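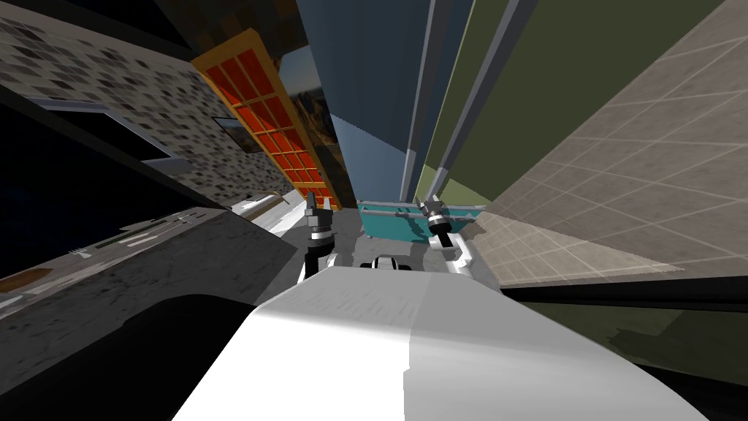
Re: [teleop-sim] kitchen scenes, demo quality

May 20, 2023

> We did 22 demos in the Sernerard kitchen and the policy is still
> rubbish. Arms dither over the counter then wander off. Is it the
> scene or is it us? Harju setup, two arms, default view. Happy to
> send logs.

Probably you, sorry. Well, us too, first time round.

Quick points, got to run in a minute:

- 22 is not many. We had nothing useful out of Pilley until we'd done a lot more, and we threw away 3 whole sessions from the first week.

- Dithering = operator dithering. If you stop mid reach to work out where the other gripper is, it learns to stop mid reach. Rehearse with recording off, then go.

- Park the arm you're not using. Same pose every time. Ours drifted all over and the policy copied it faithfully.

- Default view sits behind the body shell and that big white panel eats the bottom of the picture. Fine for reaching along the counter, hopeless for anything low down. Raise the camera a bit BEFORE you record, not halfway thru a batch like I did.

- Grippers pointing up at the start is ok but keep it consistant.

- Check your control rate. Skununley build was dropping to 12 Hz on my machine with both arms live, felt like stirring treacle. Turning shadows off sorted it.

Yes to logs please, but trim them, list bounces anything over 3000 KB. Start and end of two bad runs is plenty. And say which hand controllers, forgot to ask.

More later if I get time

2 replies · 0 shares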